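Flelell bench recordings, Alham site
README, revised in July

What this is

Flelell is a set of 616 recordings from one workbench at the Alham packing site of Jerna. In the recordings a two-armed robot handles small objects on a table: bottles, buttons, caps and similar things. The work was done together with the Bangash line, where people pack the same type of goods by hand.

We publish the recordings with notes from the workers, because the robot was introduced in a real workplace and it changed the day of the people there. Please read both parts before you use the data.

How the work was organized

Three operators shared the bench in shifts of 5 hours. Before the robot came, each of them stood at the line the whole shift. Now one person prepares the table, starts the task, and writes in the log if something went wrong. The second person stays on the line, and the third checks finished boxes. They change places at each break.

A task is written as one short sentence, for example "take the bottle" or "press the button". The operator chooses the start position of the objects. We asked them not to make it too tidy.

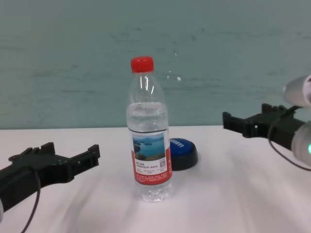
In the log, one operator wrote that the bench is easier for the back but harder for the head, and that after two hours of watching she would like to lift something herself. Others wrote similar remarks, and for this reason we made the bench turns shorter in the second half of the project.

Bottles are a good part of the set. A bottle with a red cap stands between the two grippers in many starts, often with a blue push button close behind it, so the arm must go around one object to reach the other. Clear plastic is difficult for the cameras we use.

Contents

recordings: 616
recordings with a written operator note: 186
notes file: plain text, one line for each note, names removed

Known limits

The set comes from one table and one room. The operators learned during the project, so early and late recordings are not fully comparable. Some notes were translated by us and may sound more formal than the original.

No job was closed during the project. We can not say what will happen after it, and the data should not be used as proof in either direction.

Use

Free for research and teaching. The notes may not be used to judge the performance of workers. If you find a mistake, please write to the Flelell maintainers at Jerna and give the recording number.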